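Cours d'introduction à la vie politique locale
Séance 4 : le meeting électoral et la santé des candidats

1. Rappel

Dans la séance précédente nous avons étudié la liste électorale de Faltetcombe, commune qui compte 811 inscrits. Nous passons maintenant à la campagne elle-même, c'est-à-dire aux réunions publiques.

2. Le meeting comme instrument

Un meeting sert d'abord à montrer le nombre. À Buvari, la salle municipale peut recevoir jusqu'à 2000 personnes ; le parti Dinu y a placé 255 chaises et a laissé le reste du public debout. Il faut noter ce choix, car une salle à moitié assise paraît toujours plus pleine.
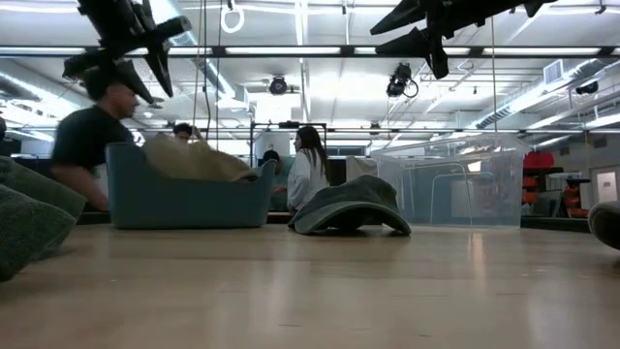
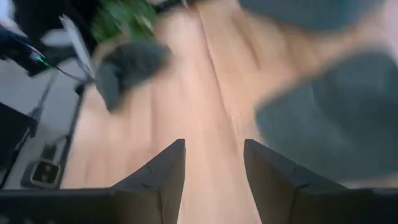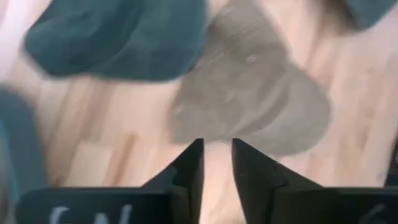
3. Le rythme de la campagne

En septembre, la tête de liste de Dinu a tenu 10 réunions, dont trois dans la même journée. On distingue ici deux conceptions. Selon la première, la présence physique du candidat est une preuve de sérieux envers l'électeur. Selon la seconde, défendue par le parti Dello, le candidat peut se faire remplacer par un colistier, à condition de l'annoncer la veille.

4. L'annulation

Quand une réunion est annulée pour raison médicale, le parti doit décider ce qu'il communique. Trop de détails touchent à la vie privée, trop peu de détails nourrissent la rumeur. Dello publie un communiqué de quatre lignes avant 18 heures, sans diagnostic.

Travail à préparer : rédiger un tel communiqué pour une commune de votre choix, puis le comparer avec celui de votre voisin. Apporter aussi le texte de la séance 2.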